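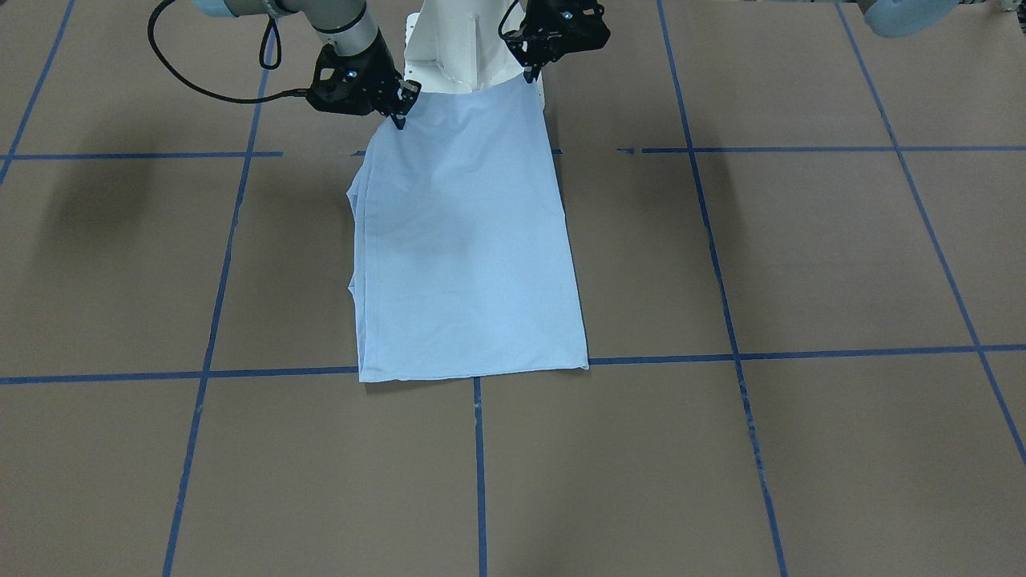 How to tell if a folding robot is ready for your laundry

I get asked this a lot, usually by someone with a full hamper and a hopeful look: can a robot fold my clothes yet? My short answer is "sort of, slowly." The longer answer is a test you can run yourself, at a demo or on any video a company puts out. I've used it on the two-armed setup at Vedwood and on a couple of trade show machines, and it works the same everywhere.

Step 1. Find out where the cloth starts. A shirt that begins flat and face up is the easy version. Ask for it to be dropped in a heap, or better yet, pulled out of a basket with the sleeves inside out. Lots of machines that look great on the flat shirt will just paw at the heap.

Step 2. Watch the grab. Two grippers pinching two top corners is a good start, and it's how I'd hold a shirt too. But look down the sides. If one side hangs clean and the other is bunched up and folded over itself, like the blue piece up top, the corners are only half the battle. You or I would give it a shake. See if the robot does anything about it, or if it goes ahead and folds the bunch right in.

Step 3. Look at the table. Tape lines make a handy grid for judging whether a hem is going down straight, so use them! Then ask if the robot needs a table that size. My dryer top is a lot smaller, and it usually has a detergent bottle on it.

Step 4. Time one whole item. Start when the gripper first touches cloth and stop when the finished fold is let go. Check that the video isn't sped up (there's often a tiny note in the corner). The slowest towel I ever timed, at the Trorkorbridge open day, took 360 seconds. I could've done the whole load.

Step 5. Ask for the misses. "It can fold a shirt" tells you next to nothing. I want to hear how many out of 100, with nobody stepping in to fix a sleeve. If they count a rescue as a success, knock it off the score.

Step 6. Bring your own stuff. I carry a fitted sheet, a kid's hoodie and one slippery blouse. The hoodie is the fair one. The sheet is just mean - but I can't fold it either, so I don't hold it against anybody.

If a machine gets through steps 1, 2 and 5, I'd call it useful for a motel or a uniform shop, where it sees the same towel 1000 times. For a house with odd socks and three sizes of T-shirt, I'd wait. I'm going back to Vedwood in September with the same hoodie, and I'll add the new times to this page.

Last updated: 2024-05-21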